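Kitchen help wanted, Bullumitz lunch room

Part time, mornings, start asap. We do breakfast and lunch for the offices upstairs – toast, eggs, soup, sandwiches. Small team, busy from 7.

What you'd do: prep, serving, dishes, wiping down, restocking drinks. Some lifting. No experiance needed, we train. 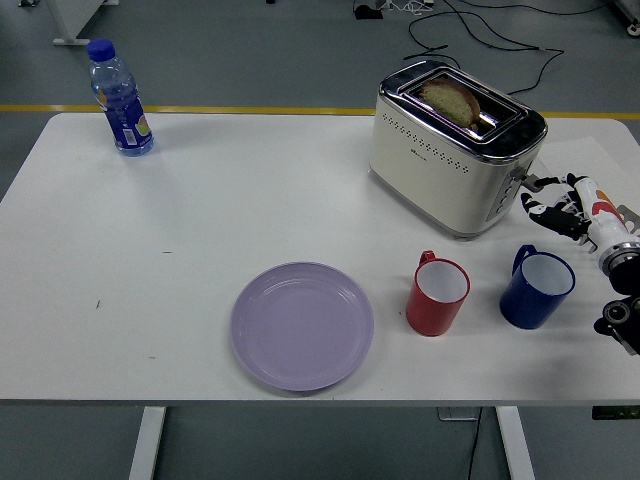
What we need from you
Food handler card, or get one in your first month
On time, every shift
OK with standing all morning

Pay weekly, free lunch, paid breaks.

To apply call Philomena Kpodo, ext. 714, or drop a resume at the front desk by 28/11/2023. No agencys please.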